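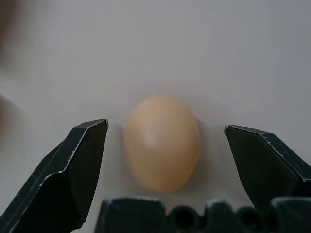 Clusbridge Students Enter Egg-Handling Robot in Regional Contest, Bring Spare Eggs

CLUSBRIDGE, 6/17/24. The Clusbridge High School Robotics Club will compete this September in the Hulby Gentle Grip Challenge, a contest in which student-built programs must pick up a raw egg, carry it across a table and set it down in a cup. Points are awarded for speed. Points are taken away for omelets.

The club has been at work on its entry since winter, using a two-finger gripper on a secondhand arm in the room behind the school's wood shop. Members have logged 1318 attempts so far. According to the team's notebook, 393 of those ended with an egg in the cup and in one piece. The notebook does not go into detail on the others, apart from a page headed "Ceiling."

"We started with the idea that the hard part would be getting the robot to see the egg," said Leonor Moreira, who teaches physics at the school and has advised the club for six years. "It sees the egg fine. Then it closes its fingers with the confidence of a person opening a pickle jar."

Students steer the arm by hand through each pickup while a small camera near the fingers records the view. Those recordings are used to train the program that will run the arm on contest day, when the students will have to stand behind a line and keep their hands to themselves. Moreira expects some of them to find this harder than the programming.

Under Hulby rules, every team gets the same four minutes and the same size of egg, large. Eggs may not be boiled, frozen, glued or varnished. The ban on varnish was added last year after an incident that the organizers describe as "creative." Teams may choose their own fingertips, and the Clusbridge club has tried bare metal, foam tape, bicycle inner tube and the thumbs of a pair of dish gloves. The choice for September is still being argued over.

The club's 14 members are split into a motion group, a vision group and a cleanup group. Membership in the cleanup group rotates weekly, by a schedule posted on the door and disputed on the same door.

Egg costs were covered this spring by Šimkus Farm Supply of Fluvden, which donated 200 eggs and a mop. The club also raised $92 at its spring bake sale, where the best seller was, for reasons of inventory, quiche.

Last year's Clusbridge entry finished ninth out of eleven. One of the two teams behind it did not attend. The students regard ninth as a solid base to build on, and have asked that this release mention that their egg was intact for most of the run.

The public is invited to an open practice at the school on the Saturday before the contest, from 10 a.m. to noon. Visitors may try steering the arm themselves. Aprons will be provided for the first two rows.

New members are welcome at any time and need no experience with robots. Students with egg allergies can join the vision group, which works mostly with recordings in a different room.

Media contact: Leonor Moreira, Clusbridge High School Robotics Club, care of the school's main office. Please call after 3 p.m., when somebody will be free to wash their hands and pick up the phone.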